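Two weeks with the Gaveo hand grippers

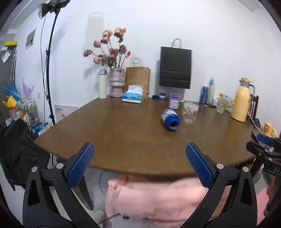 The big table, mid-session, with the blue and white bottle on its side.

So I've been living with a pair of Gaveo grippers for 2 weeks now and people keep asking me if they're worth it. Short answer: yes, mostly!

You hold one in each hand, do your chores through the jaws, and the recordings go off to train a robot arm later on. I bought the starter kit after Yamuna Nair let me try hers in June (thanks, Yamuna — my wallet is not speaking to you). It cost me 466 with shipping, and the box came with five spare sets of the blue pads, which I thought was silly until I wore through the first set.

What I love is the grip. Those pads have a texture to them and they hang on to smooth plastic way better than the Omness pair I had before. Bottles, jar lids, tissue packs, all fine. Thin flat stuff is still a pain, and I've chased one cap across the table more times than I want to admit.

Less great: my wrists get tired after half an hour, and the app from Munia crashes if you let it go past 2,000 clips. Blair Purves says to clear them out every night, so I do that over tea.

I'm trying the longer jaws next, if they ever come back in stock. If you've got a set you don't use, email me!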